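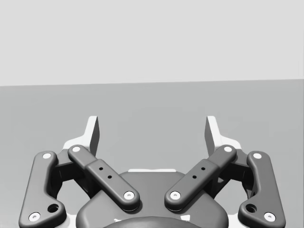
Trollia two-finger gripper, fingers open, in the simulator.

Trollia Gripper Kit
Designed by Jamila Akanda in a shared workshop
Kit without motor: $161
Current version: 4 March 2024

Hi, I'm Jamila, and this is the gripper I kept wishing I could buy when I started building a small arm on the back bench of our workshop. Everything in my price range was either a toy claw that pinched at an angle or a very nice industrial thing that cost more than my car. So I drew my own, broke it, drew it again, and after enough people at the bench asked for one I started packing kits.

It's a two-finger gripper with a pair of linkage arms on each side, an inner one and an outer one. The linkages keep the fingertips facing each other as they open and close, so you get a proper flat squeeze on a box or a bottle cap. The arms and the palm housing are dark gray, and the pivot caps and fingertip rims are white. I started doing the caps in white so I could spot a joint quickly when I was checking a render, and then I liked how it looked and kept it!

What's in the kit

Palm housing, printed
Inner and outer linkage arms, left and right
Finger blocks, left and right
Fingertips with the white rim
White pivot caps, two per arm, plus a few spares (they roll off benches, trust me)
Steel pins, screws and a short hex key
Printed build booklet
Download code for the simulation model and the part files

You'll need to bring your own servo. The housing is cut for the Flunari 60, and that's the one I run on both of mine. Shanthi Majumder squeezed a different servo into hers with a shim and a lot of filing, and her notes are in the download if you want to go that way. I wouldn't make it your first build.

The simulation model

I'm really pleased with this part. The model lets you drive the gripper on your computer before you've put a single pin in, and the view from behind the palm, looking out past the fingertips, is the one I leave open all day. The pivots are in the same places as on the printed parts, so if your finger travel looks wrong on the screen it will look wrong on the bench too. Karthik Bepari cleaned up the joint limits for me in February and the model stopped doing that awful twitch when the fingers shut all the way.

The world it loads into is as plain as it gets, a gray surface and a light gray wall. Drop your own objects in. I started with a cube and a soup can and then lost a whole evening to trying to pick up a spoon, which I still can't do reliably.

Putting it together

Give yourself an afternoon. The left and right sides mirror each other, so build one side completely and keep it next to you while you do the other. Push the caps on last. I've had to pry them off with a fingernail more times than I want to say, and they do get loose if you keep doing it.

The inner arms have two small holes along the middle, set on a diagonal. I use those for zip-tying the sensor wire, and you can ignore them if you don't have a sensor. The big round hole low on each outer arm should be left open.

A pin should turn freely once it's in. If it's stiff, run the drill bit through by hand, just a couple of turns, and try again. Sunil Howlader puts a tiny dab of grease on every pin and his gripper is noticeably quieter than mine, so maybe do what Sunil does.

How it's holding up

My oldest one has done 3450 open and close cycles on the test stand with the original pins. One fingertip got a bit shiny and I swapped it, and everything else is as built. I'm rating it for objects up to 500 grams. Mine has lifted more, but the arm it's on started complaining before the gripper did.

Mounting

The wrist plate fits the Iridura arm straight out of the bag. For the Huang arm you need the adapter ring, which is a free file in the download, or add a note at checkout and I'll print one and toss it in.

Ordering

I make these in small batches, so if the button says "waitlist" please do sign up, I go through it in order. Lutfa Sheikh packs the orders with me and she checks every bag against the list, but if you're short a part, write to us with the number on your booklet and we'll mail it out.

Spare caps, pins and fingertips are on the parts page.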